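The Toaster at Trekasden

The inventory of the house at Trekasden began in the kitchen and was to be finished by November. Viera Lukáč had drawn up the form herself. It had 33 lines, one for each appliance or fitting, and a column for condition, which she filled in with a soft pencil.

Line 2 was the toaster. Her aunt had bought it the year she left the Helton works, and had eaten from it every morning since – rye, cut thick, one side darker than the other. Viera wrote: two slots, cream shell, gray band at the base. Under condition she wrote nothing for a while.

She tested it with a slice from the end of the loaf. The lever went down and held. The element on the left warmed first. After 60 seconds she could smell crumbs, then bread. At the second minute the lever came up with a noise she had known since she was small, and which she had never before tried to put in a column.

She ate the slice dry, standing. She unplugged the cord, shook the crumbs into the sink, wiped the feet and the counter under them, and put the toaster back in its place.

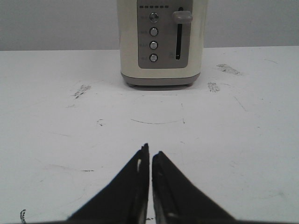 Marcela Kratochvíl said from the hallway that the dealer in Punamitz would give 40 for it, with the kettle, and did it still work.

Viera said the left side ran hot. She erased line 2, blew the rubber off the page, and renumbered the lines below it.

Then she opened the cupboard and started on the pans.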